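FILM AND MEDIA INDUSTRIES
Handout 4: The Release Date and the People Who Announce It

Read before the seminar. Bring a pen and the trade clippings from last time.

1. What a date announcement is for

A film with no release date is a rumor with a budget. Once the date goes out, theaters can plan screens, rival distributors can get nervous, and the lead actor can stop telling interviewers that the picture is "coming very soon," a phrase that has been known to cover three years.

The announcement usually travels in a set order. The distributor tells the exhibitors. The exhibitors tell everyone. The distributor then reveals the news "exclusively" through a friendly trade journalist, and the official account posts the poster with a great many exclamation points.

Look at the wording when you go through the clippings. A date is "locked" or "finalised" even when it has been locked and finalised twice already. Keep a tally if it amuses you.

2. Case: Gamadum

Our running case this term is Gamadum, the wrestling drama directed by Nuanchan Thongsuk and distributed by Soltani. It was announced for April, moved to avoid a bigger film, and then moved back when the bigger film moved too. Each shift came with its own press note. None of the notes mentioned the one before it.

Thongsuk's version, from her talk to last year's group: "I found out my release date from my dentist." She was in the chair at the time and unable to comment, which the trades reported as "the director remained tight-lipped." 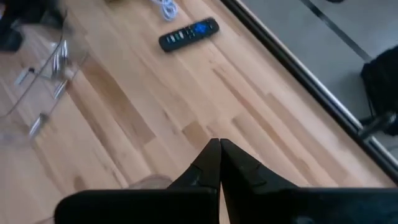 Fig. 1. Floor, detail.

Points to take from Gamadum:

The cast list does a lot of work. The first note named the lead and two supporting players "in pivotal roles." One of those roles runs to 4 scenes. Pivotal is a contractual word, and agents bargain over it along with billing order and the size of the lettering.

The sport came second. Wrestling was mentioned in the last paragraph, after the music label. Soltani's early audience work had told them that people liked the lead and were neutral on wrestling. By the trailer, this had been reversed, and there was mud everywhere.

The date itself was a holiday weekend. Holidays bring families, and families buy popcorn. They also bring every other distributor with the same calendar on the wall.

3. Clashes

Two films on one date is a clash. Trade writers love a clash and will build one out of very little. When Gamadum briefly shared its weekend with Clerkoser's costume picture, set in 1788 and full of wigs, the columns ran it as a battle for the nation's soul. The two audiences hardly overlapped. Both films did fine in the cities, and both sank in Vusville, where it rained.

Pravesh Mokgethi, who booked screens for a small chain before he came to teach the exhibition module, puts it more plainly. He had 30 seats in his smallest room and gave them to whichever film's sales rep had called most recently. Students hoping for a theory of programming tend to find this upsetting.

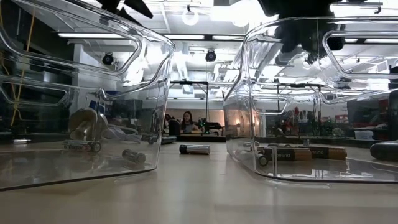 Fig. 2. Two clear bins with batteries in the left one.

4. Reading a trade post

Terms you will meet:

Pivotal role: see above.
Key role: smaller than pivotal.
Special appearance: one song, or one scene in sunglasses.
Presented by: someone paid.
In association with: someone paid less.
Based on true events: at least one event.

Treat the post as a document with a sender and a purpose. Who gains if the date is known today and not next month? Is the studio's name ahead of the director's? Has anybody gone missing since the last poster?

5. For the seminar

Write a 30-word date announcement for a film that has already been delayed twice, without mentioning either delay. Then swap with a neighbor and write the rival distributor's reply.

Pravesh will read the best ones aloud in his sales rep voice. Attendance is still required.

Next handout: the trailer, and why the whole plot is in it.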